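Culano Table Oil, clear, 400 ml
===

Culano is a hardening oil for indoor wooden furniture, made for pale woods that should stay pale. It is sold by Fumton in one tin size, 400 ml, with a screw cap and a paper label on which you can write the month of opening. Please write it. An opened tin should be used inside 11 months.

We began to sell this oil when our customers asked again and again for something which does not make a light table yellow. Many oils give a warm, honey colour. This can be beautiful on oak or on walnut, but a person who bought a light table usually wanted a light table. Culano contains a small part of white pigment, so little that you do not see it on the cloth, and it holds back the yellow tone during the first years.

**Where you can use it**

- dining tables, side tables, desks and benches
- shelves and the fronts of drawers
- wooden trays and bread boxes, on the outside
- picture frames without varnish

It is not for floors, because the surface is not hard enough for shoes and chair legs. It is not for garden furniture. For chopping boards please take the Moodley Board Oil, which has no pigment.

## How the surface looks after

The finish is matt. If you look along the table against a window, you will see a low shine, similar to an eggshell. The grain stays visible and you can feel it a little with the finger. If you want a full gloss, this product will disappoint you, also with five coats. We have tried.

On very pale wood the first coat looks darker for the first evening and then becomes lighter while it dries. Please do not judge the colour before the next morning. We receive many worried messages in the evening and very few at breakfast.
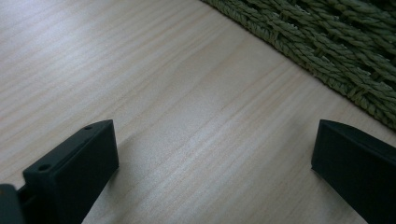

Knots and end grain drink more oil than the rest. Put there a second thin portion after ten minutes and wipe the excess away together with everything else. If you leave a thick layer it stays sticky, and then the only cure is a rub with fresh oil and a coarse cloth, followed by patience.

## What you need

One tin of Culano, two cotton cloths without fluff, abrasive paper in grades 120 and 180, and a pair of thin gloves. A brush is not necessary. We sell the Dreloseck cloths in a pack, but an old bed sheet cut into pieces does the same work.

## How to apply

1. Take everything off the table. Wash the surface with lukewarm water and a drop of washing-up liquid, and let it dry over one night.
2. Sand with 120 and after with 180, always in the direction of the grain. Remove the dust with a vacuum cleaner and then with a dry cloth.
3. Shake the tin for one full minute. The pigment lies on the bottom and must come up.
4. Pour a small quantity on the cloth, never directly on the wood. Rub it in along the grain.
5. Wait 15 minutes and wipe with the second cloth until the surface feels almost dry under your hand.
6. Repeat after 12 hours. Two coats are sufficient for shelves, three are better for a dining table.

Shake the tin again before each coat. If you forget it, the second coat will be more yellow than the first and you will see the difference in the places where the coats overlap.

The room should have 15 to 25 degrees. In February, when the heating is on and the windows are closed, the oil dries on the surface faster than inside, so open a window in the next room and give it one more day.

**Important:** cloths with oil can heat up and start to burn by themselves. Spread them flat outside to dry, or put them in a closed metal jar with water. Do not put them crumpled in the bin.

## The first two weeks

The table can be used carefully after 24 hours, but the oil needs 14 days to become completely hard. In this time put no wet glass on it and no tablecloth of plastic. Paper can stick and leave its print. A basket, a bowl or a lamp may stand on it from the third day, if you lift it sometimes and let the air come under.

Textiles are a common question. Cotton and linen are no problem after the two weeks. With fine and shiny fabrics I would wait one month, as a trace of oil is difficult to wash out from them.

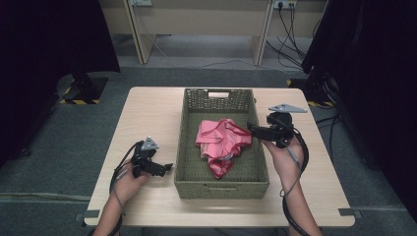 *Light wooden table with a woven olive-green basket and a pink cloth.*

## Daily care

Wipe with a damp cloth and dry directly after. Do not use microfibre, it takes the oil out slowly. Do not use glass cleaner, vinegar or products with orange oil. For fat stains there is usually enough a bit of mild soap on a soft sponge, always on a larger area than the stain itself, otherwise you get a clean island in the middle of the table.

Water rings which are white disappear often alone in two or three days. Rings which are dark have gone into the wood and must be sanded. You can sand only this place, use the oil twice, and after some weeks the patch will have the same tone as its neighbours.

A dining table in daily use wants a new thin coat once a year. A shelf can wait for three years or more. To test it, put a few drops of water on the wood. If they stand up like pearls, leave the table in peace. If they become flat and the wood gets dark under them, it is time.

## Technical details

| | |
|---|---|
| Content | 400 ml |
| Coverage, one coat | 6 square metres |
| Weight with tin | 655 g |
| Colour | clear, lightly pigmented |
| Finish | matt |
| Drying between coats | 12 hours |
| Fully hard | 14 days |
| Storage | 5 to 25 degrees, upright, tightly closed |
| Order number | 915 |

The coverage is for sanded wood without old finish. On softwood such as pine or spruce please calculate a third less for the first coat. For a table with six seats, both sides and three coats, order two tins.

## Questions we receive

**Can I put it over varnish?**
No. The oil must enter the wood and the varnish does not let it. Sand the varnish completely away, also in the corners, or stay with the varnish.

**Can I put it over another oil?**
Usually yes, when the old oil is fully dry and the surface was sanded with 180. Over wax no, the wax must first be removed.

**Must I oil the underside too?**
For a solid top, one coat underneath is a good idea, so that both sides take and give moisture in a similar way. For veneer it is not necessary.

**Does it smell?**
Yes, for some days, like linseed and a little like a paint shop. Small rooms need longer.

**My tin has a skin on top. Is it bad?**
Lift the skin out in one piece and pour the rest through an old stocking. If the oil below is liquid and without lumps, use it. If it pulls threads, bring it to the collection point for paints.

**Is there a bigger tin?**
Not at the moment. The oil suffers from air, and a large tin opened and closed for many years does not stay good.

## Delivery and return

We send Culano by road only, it is not permitted in air parcels. Orders which arrive before noon leave our store on the same working day. Unopened tins can be sent back in 30 days. Opened tins we cannot take, but if a tin arrives with a dent and is leaking, write us before you clean it and add the order number from your delivery note.

Goes well with: Dreloseck cotton cloths, Moodley Board Oil, abrasive paper 120/180 in a mixed pack.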